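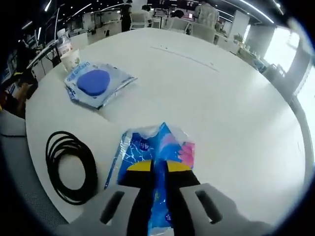 Eltach Robotics Lab, Driltumville office
Hand-Held Gripper Station Inspection Checklist
Table work with packaged goods, revision 2
Inspection date: 3/19/21
Inspector: Rhona Buchanan
Result: Pass with actions

Scope

This checklist covers hand-held two-finger grippers used at tables in the open office. It does not cover arms on fixed mounts, which are inspected under the Villanueva cell procedure. Mark each item OK, Action or N/A. A comment is required for every Action and optional for the rest.

Section A. Gripper, power off

A1. Finger pads seated flat, no lifting at the ends.
Action. The right pad sits tilted slightly outward from its finger. Reseat, then repeat A1 and C2 before the tool is signed out again.

A2. Pads free of cuts, glaze and adhesive residue.
OK. Wiped with a lint-free cloth. Do not use solvent on the pads. The February set was replaced early after solvent cleaning.

A3. Finger blocks free of cracks and sharp edges.
OK.

A4. Finger fasteners tight, witness marks aligned.
OK. The witness mark on one screw is faint. Re-mark at next service.

A5. Camera bracket tight, lens clean, no play when the handle is shaken lightly.
OK.

A6. Cycle count below the pad service limit of 2,000.
OK. Log sheet is up to date. Operators are still writing the count at the end of the shift. It is to be written at each sign-out.

Section B. Table and surroundings

B1. Table stable, surface clean and free of marks that could be confused with an object edge.
Action. Thin dark streak or scuff across the far part of the white tabletop. Clean it. If it does not come off, record its position in the session notes.

B2. No drinks on the work surface.
Action. Paper cup and water bottle on the table, near the rim. Both go to the side shelf before work starts. A closed cap does not exempt a bottle. Same finding as last inspection.

B3. Cables not in use are coiled and stored. Cables listed as task objects are recorded as such.
Action. Black cable coiled flat on the tabletop, not on the object list. The coil is loose and one end trails toward the gripper. Add it to the list or remove it. A trailing end can be caught by a closing finger.

B4. Only listed items within reach of the tool.
Action. Packaged round blue sponge present and listed. See B2 and B3 for the remainder.

B5. Seats pushed in or occupied by the operator, with clear space for the operator's elbow.
OK. Comment only: gray fabric chair is close to the table edge. Acceptable for seated work. Move it for standing work.

B6. Persons not involved in the task are outside the marked distance of 70 inches.
OK on measurement. Staff at the desks on the far side of the room are clear of the zone. Anyone seated at the table counts as involved and must have read the station rules.

B7. Lighting even across the work surface.
OK. Daylight from the windows is strong on the right. Lower the blinds if the camera preview washes out.

Section C. Handling, power on

C1. Fingers open and close fully without binding.
OK.

C2. Flexible packet held along its length for the full hold time without slipping.
OK on the crinkled blue packet, three holds. To be repeated after the pad correction in A1.

C3. Clear packaging held without tearing or splitting a seam.
OK. Crumpled corners existed before the test and are noted on the object card.

C4. Free hand kept behind the handle guard while the fingers are moving.
OK. One reminder given.

C5. Release puts the item down on the table. No drops from height.
OK.

C6. Stop switch opens the fingers and cuts drive power.
OK. Tested at the start and end of the inspection.

Section D. Records

D1. Station rules posted and readable.
OK.

D2. Object list matches the table.
Action. Covered by B3.

D3. Jillik log opened and closed by the same operator.
N/A. No session logged during the inspection.

Actions

A1: reseat right pad, lab technician, before next use.
B1: clean tabletop, operator, same day.
B2: remove drinks, operator, immediately.
B3, B4 and D2: correct the object list or clear the cable, station lead, before next use.

The gripper stays signed in until A1 is closed. Items left open for 6 working days go to the Driltumville safety lead.

R. Buchanan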